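Clothes on the Sofa: A Study of Tidying in a Shared Living Room
Module 3 project report, Tundard College

1. Background

The shared living room at Drerkodmont student house is used by everyone on the ground floor. At the start of the year we noticed that clothes were being left there, mostly on the sofa, and that they often stayed for days. Our tutor group was asked to choose an everyday household problem and test a low-cost change. We chose this one as it was on our doorstep and needed no equipment beyond a basket and a notebook.

Our question was simple: does a place to put clothes, close to where people sit down, change how long they are left lying about?

2. Method

The project ran through February. In the first half of the month we changed nothing and wrote down what was on the sofa each morning and evening. In the second half we put a lidless basket from Sterard next to the door and pinned a short notice above it, asking people to drop in any clothes they found.

We used three groups for the notes: sportswear, outer layers (coats, hoodies, scarves) and everything else. Socks went under everything else, which we later regretted, as they could have had a group of their own.

An item was logged as "left" if it was there at both checks on the same day. We did not record who owned anything. This was agreed with the house before we began, and the notebook was kept in the kitchen so that anyone could read it.

3. What we found

Sportswear was the most common group in both halves of the month. People came in from training, sat down, took off a top layer and went to shower. Shorts and shirts in thin mesh fabric were the usual items. They bunch up small and are easy to walk past, even in a bright colour against a plain seat. 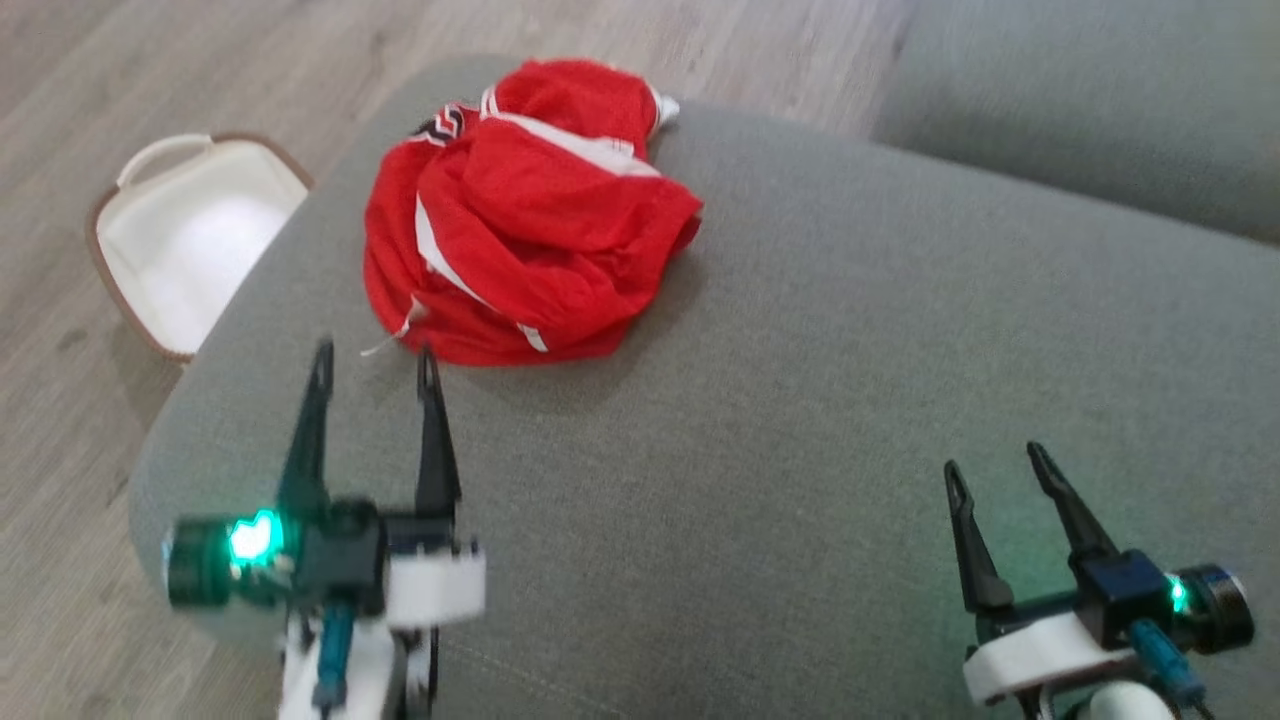
Photo: project group, Drerkodmont

Outer layers were left less often and were picked up sooner, probably as people need a coat to go out again. The worst day of the week was Sunday, when most of the matches are played.

After the basket went in, fewer things were still on the sofa at the evening check. The basket itself then became the problem. It was full by the end of the first week and almost no one emptied it without being asked. Two people in the house told us they had stopped looking for missing kit on the sofa and now had to dig for it instead.

4. Discussion

The sofa was clearer but the clothes had not gone back to their owners. We think the basket should be smaller, so that it has to be emptied more often, and it would be better in the corridor by the bedrooms. We looked at a set of wall hooks from Van den Broek as well - one per room, with a name above each - but the house rules do not allow drilling.

There are weak points in our method. The evening check was not always at the same time, and it was missed twice. Everyone in the house also knew about the project, so some may have tidied more than usual.

5. Next steps

We would like to repeat the notes for a month with the basket in the corridor, and with socks as a separate group. The notice also needs rewriting, as it does not say who should empty the basket or when.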